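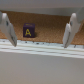

Figure 4.1 A purple cube with a yellow letter A on it.

Chapter 4
Where Place Names Come From

I grew up near a village called Brestinska, and for years I told anyone who'd listen that it was named after a queen. It wasn't (my uncle made her up on a long car journey), but I was so fond of her that I went looking for the real answer, and I've been reading old maps ever since!

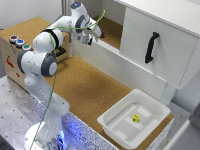

Signe Grímsdóttir

Names on a map look settled, as if they'd always been there. Most of them have been misheard, respelt and copied out badly by people in a hurry. A name can start as a plain word for a ford or a birch wood, then pass into a second language whose speakers have no idea what it meant. They keep the sound and give it a new story.

Take Anus, a name that makes every class I teach fall about laughing. Fine, laugh, then look at it again. A spelling that's funny in one language can be perfectly dull in another, and we'll meet plenty more like it in section 3.

My colleague Raghda Bataineh and I collected 397 names for this book, and you'll work with 60 of them in this chapter. Before you read on, write down the name of your own street or village and your best guess at its meaning. Keep the guess, however daft – we'll come back to it when we get to Galano.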